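14/02/2024
by Mariann Bárány

So Plundier wants to put a lander on the Moon. I watched the whole announcement stream last night, all 70 minutes of it, and I'm still waiting for the part where somebody explains how.

We got the company's founder, Radu Costache, walking up and down in front of a very large picture of a crater. We got the name of the lander (Tikholm) and a mass, 2,073 kilograms fueled. We did not get an engine test. When a viewer asked about the descent engine, Costache said it was "well along" and moved to the next question. Well along how? Has it been lit for longer than 20 seconds? Has it been lit?

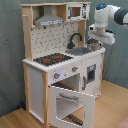
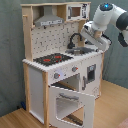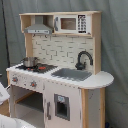

The toy kitchen with its gray range hood, three views.

My friend Fahad thinks I'm being unfair. His argument is that small companies have to sell the dream first and the hardware later, and that I said the same things about the Lachance orbiter. I did say them. Lachance slipped twice and then lost its ride, so I'm not sure why he brought it up.

What bothers me most is the landing radar. Coming down from orbit you need to know your height and your speed very well for the last 3,000 meters, and that is where a lot of landers have come to grief. Plundier's slide on this had one line: "proven sensors." Proven on what? They have never flown anything.

They say there will be a drop test in July. If they show the video uncut, with the numbers on screen, I'll watch it and write it up here. Until then I'm leaving Tikholm off my launch list.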